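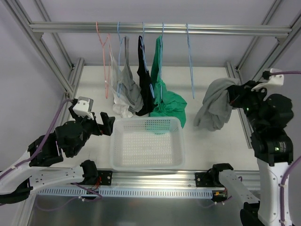 Compramos demasiada ropa y la compramos mal. Ya está, lo digo al principio por si alguien tiene prisa, que yo la tengo. Llevo desde marzo con la misma discusión en casa y en el trabajo: que si la ropa barata es democrática, que si criticarla es cosa de gente con dinero. Puede ser. Pero abrir un armario cualquiera, el mío, da otra respuesta. Perchas que no caben, camisetas que no recuerdo haber elegido, un vestido con la etiqueta puesta. Cinco perchas en una barra, una rosa y cuatro azules, y sitio de sobra entre el principio y el final del metal: con eso vestía mi abuela a una familia, o casi. Exagero. Pero poco.

El argumento del precio me lo sé. Una camiseta de Feren cuesta 8 euros, una que dure cuesta bastante más, y hay meses en que no hay para la segunda. De acuerdo. No voy a sermonear a quien llega justo. El problema es otro: quien compra más no es quien llega justo. Es quien llega bien y un martes cualquiera, aburrido en el sofá, mete 14 prendas en la cesta porque el envío sale gratis. Yo he sido esa persona. Dos veces este invierno, para ser exacta.

Y luego las devoluciones. Otra trampa. Se devuelve la mitad, se siente una limpia, y nadie pregunta adónde va la caja. Huiling Han, que tuvo durante años un taller de arreglos en mi calle, me decía que ella notaba el cambio en las manos: antes le traían abrigos, pantalones de lana, cosas con costuras que se podian abrir y volver a cerrar. Al final le traían tela que se deshacía al descoser. Cobraba 15 euros por un forro y la clienta le contestaba que por eso se compraba otra chaqueta. Y tenía razón la clienta! Ese es el drama. Con estos precios arreglar es un capricho.

Cerró, claro. En el local hay ahora una tienda de fundas de móvil.

¿Soluciones? Pocas y aburridas. Una: que arreglar pague menos impuestos que comprar. Dos: que la etiqueta diga cuánto aguanta la prenda, en lavados, con un número grande. Si Hadgu o Drerkedness venden un jersey que a los ocho lavados es un trapo, que lo pongan. A lo mejor lo vendemos igual. Pues lo compramos sabiéndolo. Tres, la que menos gusta: esperar. Dejar la cesta llena hasta mañana. Probadlo, la mitad de las cosas por la mañana dan vergüenza.

Me escribirá alguien diciendo que la culpa no es del consumidor sino de la industria. Ya. También. Cuando Starton saca colección nueva antes de que se acabe la anterior no lo hace por nuestro bien, y ninguna percha vacia en mi casa va a cambiarle las cuentas. Pero estoy un poco harta de esa frase como coartada. Sirve para todo: para el coche, para el plástico, para el armario. La culpa es de otros y mientras tanto seguimos comprando con la conciencia planchada.

Yo de momento no compro nada hasta que vuelva el frío. Calcetines aparte, que los míos tienen agujeros y nunca aprendí a zurcir. Huiling se ofreció a enseñarme y le dije que sí, que otro día.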